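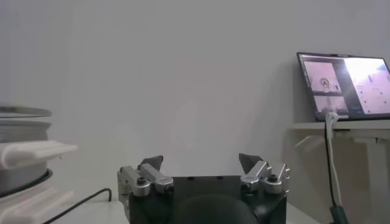 Plonel Workshop News
Apr 20, 2026

Small parts and spools: new places for everything

The back worktable at Plonel is changing how it stores loose parts. Spools, flat plates, bent pieces and short lengths of pipe have been ending up together on the gray tabletop, and members working on different projects have had trouble telling what is in use and what is left over. Starting with this newsletter, each kind of item has a set place.

Spools go on the lower shelf of the Jostska unit, to the left of the door. Large ones lie flat at the bottom and small ones stand on edge in the rack above. Tape down the loose end before you put a spool away. A loose end slips under the next turn and the whole thing locks up the next time someone pulls on it, and untangling it can take longer than the job itself.

Please don't use a spool as a shelf. It is a handy height, and things do get stacked on it, but the rims are not made for weight and anything tucked in halfway tends to roll out. If you need to raise a part off the table, there are 2 wood blocks in the drawer under the window.

Flat plates and sheet offcuts go upright in the slotted box at the end of the table. Anything shorter than your hand goes in the scrap bin. Plates with a finished face should have paper between them. The paper roll is next to the box and is free to use.

Bent pieces and elbows have been the hardest to store. They don't stack, they catch on each other, and an L-shaped part always seems to take up the space of three straight ones. The old bucket has been retired. In its place are 8 open bins, labeled by the width of the opening, on the middle shelf of the Jostska unit. Put a piece in the bin that matches its wider end. If the ends are the same, there is nothing to decide.

Wrapped pieces should be stored with the wrapping on. Several parts were stripped last month by members who thought the wrapping was there only for shipping, and the surface underneath got scratched in the bin. If the wrapping is coming loose, add a turn of paper tape and leave it at that. Cloth tape leaves glue behind, especially on light-colored parts, and the cleaner in the cabinet dulls the surface.
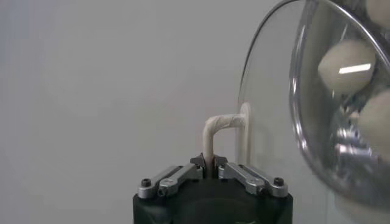

Can I leave a bent part out on the table if I plan to come back to it the next day?
Put it in a project tray with your member number on it and slide the tray against the wall. Parts in a tray will be left alone for 3 days. Parts outside a tray may be sorted into the bins at closing.

Project trays are on top of the Jostska unit. They are shallow, so tall pieces should be laid on their side with the long arm along the length of the tray. If something won't fit, leave a note on the board by the sink with the size of the part, and we will find a spot for it. Each member may have 2 trays out at a time - please empty the old one before starting another.

The Tukari group has its own trays, marked in green. These hold matched sets for the garden watering build, and a missing elbow means a trip to the supplier. Please don't borrow from the green trays, even for a quick fit check. Spare elbows in the common sizes are in the bins and can be used by anyone.

Đoàn Supply has agreed to take back unopened fittings through the end of April. Bring them in the original bag and leave them in the crate by the front desk. Opened bags can't go back, but the contents can be added to the bins. Check the width first, and if the label on the bag doesn't match what is inside, go by the part.

A few notes on the table itself. The light top shows marks, so use a cutting mat for any knife work and wipe up glue before it sets. Don't lean long stock against the wall behind the table. The paint there is new, and the rack by the side entrance has plenty of room.

Labels for the last of the bins are still being printed. Until they are up, use the handwritten cards and put them back in the same order if they fall off.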